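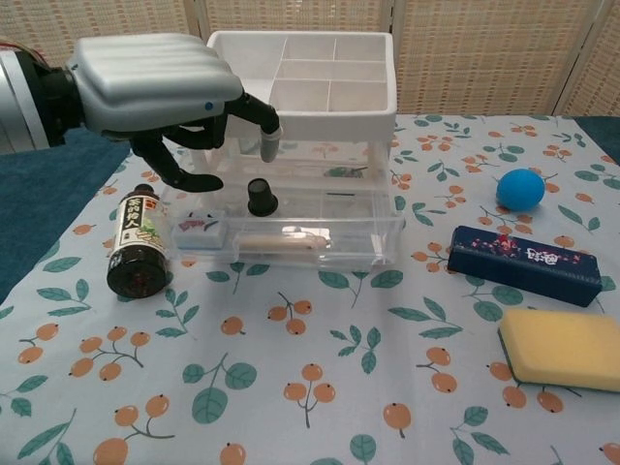
2024-06-06 – Godholm club, tabletop task

Well, a long afternoon and a good one on the whole, so I am getting it down before I forget which number belongs to what. The Ruddock hand is still on the arm and the table is laid for the household round of the Iverport competition: white organiser in the middle, the brown bottle on its side to the left of it, blue ball, navy flowered box and sponge over to the right. We kept the orange and teal patterned cloth on. The rules allow a plain or a printed one, and I would much prefer the students get used to the harder of the two now.

First job was the approach to the organiser. The old height of 540 mm above the table was left over from December, when we had the taller crate, and it wasted a good deal of travel. Brought it down to 485 and the students were delighted with how much calmer the whole movement looked (so was I, I must admit). The fingertips can still come in a bit low over the front, so please go gently if you change it again, and write down what you changed!

Then the ball. We ran 40 tries at it, split between the two pairs, and got almost the same result from each pair, which makes me think the grip is all right and the trouble is in where Cedach believes the ball to be. It reads a touch too far right. I have not touched the calibration yet – it would be a lovely thing for the younger pair to do themselves, start to finish, with one of us nearby.

The sponge is easy and everyone likes it. The bottle is another matter. Closing speed 2 is kinder than 3, but the fingers want to come down across the label and I think we need to turn the wrist well before the descent. Somebody suggested going in from the cap end and I said I'd think about it. Still thinking.

To do: wrist turn for the bottle, ball calibration, new log sheets, and find out from Iverport whether small things left inside the organiser count towards the score or not.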